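**Budgeting for a second arm + wrist camera, what do people forget to cost?**

Posted by Liên Sầm in Buying & Planning

Hi all. Have to get a number in before the end of February and I'm going round in circles. We're a small workshop at Sastotholm, one arm already running (pick up part, set down part, repeat) and I've been told I can plan for a second one next to it. Second one would have a camera at the wrist so it can find parts itself, instead of us making a jig for every job.

What I've got on the sheet so far:

- arm and controller
- gripper, two sets of fingers
- wrist camera plus whatever lead it needs
- stand or plinth
- 2 days of someone's time to set it up (Kesau quoted this, seems short??)
- training for me and one other

Where I'm stuck is the work surface. The surface I'd been hoping to reuse is flat grey panels butted up to each other. The fitter from Kesau says fine, my colleague Alper says replace the lot with one big plate before we spend anything on cameras. One plate is 300 more than I have in the pot, and that's before delivery. Small parts, mostly washers and thin brackets, some of them pretty much the same grey as the panels which I suspect is its own problem.

View from the wrist camera, nothing on the panels:
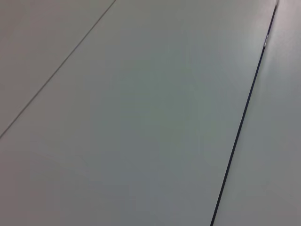 *Wrist camera, close in. Faint join on the left, dark gap on the right.*

The left hand join doesn't bother me much. It's the black one, with the bright bit on the edge near the top. Would you pay for the plate, or put the money into a better camera and live with the gap? And what else am I missing off the list. Don't want to go back in three months asking for cable ties.

Thanks in advance, sorry if this has been asked, search is giving me nothing but vacuum cleaners.

---

**Answer from Concetta Fontana** (accepted)

Neither, to start with. Don't buy the better camera to fix a table problem, you'll just get a sharper picture of the gap.

Going by your picture I'd be thinking about three separate things and they cost very different amounts.

**The gap.** Two worries. One, a washer on edge goes into it. Two, the software sees a long dark straight thing and decides it's a part, or the edge of one. For the first, take a washer and try it by hand tonight, costs nothing. For the second, most packages let you mask a strip of the surface, so ask the supplier to show you that *before* you order. Masking is only any good if the panels stay put though. If they can creep, fix them down first. And remember the mask has to be fixed to the table, not to the picture. Camera is on the wrist so the gap turns up somewhere different every time the arm moves. Make them demo it moving.

**The shine.** That little silvery bit on the edge is what I'd lose sleep over. It'll come and go with the angle. A bright streak next to a black line looks an awful lot like the edge of a metal bracket. Put a line in the budget for lighting. A big soft lamp off to one side, plus something to keep daylight off. People leave lighting out every single time and then buy it in a panic out of petty cash.

**Grey on grey.** Yes, you suspect right. Cheap answer is a mat. Plain, matt, one dark or strong colour none of your parts come in, laid over the whole lot. Covers both joins in one go. We ran ours like that at Flullumov for ages and only got a plate when the mat started curling at the corners. Price up a mat and a spare mat, cut from the same roll so the colour matches.

So my order would be: mat, lamp, then trial, then decide on the plate with something to show for it. If you do it that way put the plate on the sheet as "phase two" so that it's at least been seen by whoever signs.

Missing off your list:

- guarding or whatever your risk assessment says. Do the assessment first, it can change the layout and then the stand you bought is wrong
- cable management along the arm. Camera leads flex constantly and they do fail. Buy two
- spare fingers, not just a second type
- calibration board if it's not in the box (ask, sometimes it isnt)
- yearly software fee, read the small print
- a camera bracket that doesn't shift when it gets knocked, because it will get knocked
- contingency. I put 20 per cent on anything with a camera

And 2 days is short, yes. It's enough to get the arm moving. Finding thin grey parts on a grey surface is a different job, I'd want them back for a second visit after you've had a few weeks with it. Get that visit written into the quote now while they still want your order.

> **Liên Sầm:** this is great thank you. Hadn't thought about the mask moving with the arm. Will try the washer tonight. Does mat thickness matter?

> **Concetta Fontana:** Keep it thin and firm. Squashy is bad, the arm's idea of where the surface is goes off when the fingers push down. Tape the edges.

---

**Answer from Ourania Chatzigeorgiou**

Bit of a different view. I'd get the plate. We had joins in ours at Ogundipe and everything Concetta says about mats is right but ours got oily, then lifted, then someone put a hot part on it. Replaced it more times than I'd like to admit, and each time the height was a touch different so we had to redo the set-down positions. Added up, plate would of been cheaper.

If you go for it get it in a dull finish, dark if they'll do it. Shiny plate = worse than what you've got.

Also try second hand for the plinth. And measure your door. Serious about the door.

> **Liên Sầm:** ha, ok. Parts are dry here, no oil, so might get away with the mat for a bit. Door noted

> **Ourania Chatzigeorgiou:** dry is a big help, yes. Mat's probably ok then

---

**Answer from Ginevra Testa**

black tape over the gap? or grey. worked for us. change it when it peels

> **Concetta Fontana:** Grey maybe. Black tape just makes a wider black line, and most of it is glossy.

> **Ginevra Testa:** fair

---

**Update from Liên Sầm**

Washer test: the thin ones go straight in, the thicker ones don't. So the gap is getting covered whatever happens. Sheet now has mat x2, lamp, spare lead, spare fingers, second visit from Kesau, and the plate moved to phase two with Alper's name next to it so he's happy. Still waiting to hear on the software fee, they've sent me a brochure instead of a price. Marking Concetta's as accepted but do keep adding things if you think of any, I've got a few days before it goes up.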